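Filed under: Home & Habit
6 min read

The Red One Is Off the Table

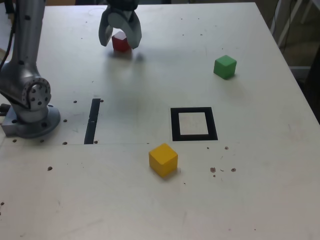
Moving house is supposed to teach you what you own. What it taught me, over a long wet June in Ullow, is how little I'm willing to put down. I had 71 boxes, each labelled in my best capitals, and I carried the first of them up the front steps convinced it would be unpacked by dinner. It's now the hallway table. A new place, for one brief afternoon, has surfaces like the white tabletop in the photo, with a single small red cube hovering just over it and all that scuffed space around two other cubes to set it down in. Then you set something down. Then you set down the thing that goes with it, and by the weekend you're eating toast over the sink.

I blame the books. In the fortnight before the move I read 2 of them on the subject of decluttering, and bought a third, which I've since lost in the clutter. The first told me to hold each possession and wait for a feeling. I held a colander and felt like a man holding a colander. The second favoured numbers, and proposed that the average kitchen drawer could be cut by half without anyone in the household noticing. I tried it. The household noticed within the hour, wanting the good peeler.

So I turned, as people of weak character do, to storage. There's a firm called Flarideck that will sell you modular shelving in a colour it calls Oatmeal and the rest of us call beige. The catalogue is very calm. Every shelf in it has one bowl, one trailing plant and a book laid on its side, and I studied those pages for some time wondering where these people keep their batteries, their spare fuses, their bag of other bags. My own shelves went up crooked and were full by teatime. I laid a book on its side. It looked as though it had fainted.

The man from Zokasum Removals had warned me. He stood in the old garage with his arms folded, looking at a tent I haven't pitched since my knees were good, and asked whether all this was coming. I said it was. He nodded the way a doctor nods when you tell him how much you drink. The quote went up to 3000 dollars, and I've been doing sums on the tent ever since. I could have stayed in a very nice motel.

What I hadn't reckoned on was the neighbours. Ours run a little bakery called Pană on the corner, and they came over with a loaf and a jar of something pickled, and there was nowhere to put either. We stood in the kitchen passing the loaf between us like a baby at a christening. In the end I cleared a spot on the bench by moving the toaster onto the microwave, where it remains, and where it has begun to look deliberate.

I did open another box last night. It held the cords for appliances I gave away in the autumn, neatly coiled and tied. I've put it back in the hallway, on top of the first one.

We use cookies to improve your reading experience. Manage preferences or accept all.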